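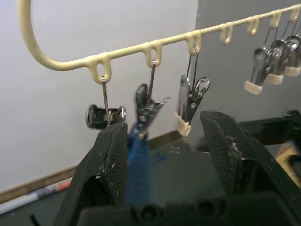
Hanging up a sock is hard for a robot. The cloth folds over on itself, the clip swings, and one small pull moves everything else on the rack. At Drendent, a lab in Paltisdale, Nazma Paul has spent most of two years on that one chore.

Her group's method is called Troris. Most earlier systems planned a whole motion from one look at the laundry and then carried it out. Troris plans only a short stretch, looks again through a camera at the wrist, and plans the next one. If the clip has turned in the meantime, the next stretch starts from where the clip is now.

The training set was small by current standards: 4000 recorded attempts, done by people steering the arm by hand. Of those, 1338 were failures, and Paul kept them in. "We used to throw the bad ones out," she says. "Then the robot had no idea what to do after a miss."

In the main test the robot was given 175 pieces of cloth it had not handled before, from washcloths to thin strips. It had 60 seconds for each. Small, stiff pieces went well. Thin ones were slower, and the arm often lost sight of the clip behind its own fingers.

Wire is the other problem. A clip on a long hook keeps moving after it is touched, and waiting for it to settle uses up time. The group tried pushing harder, which bent two hooks and was dropped.

The next version adds a sense of touch in the fingertips – a thin pad made by Wanigasekara, a parts shop across town. Paul expects to start testing it on the same rack in September.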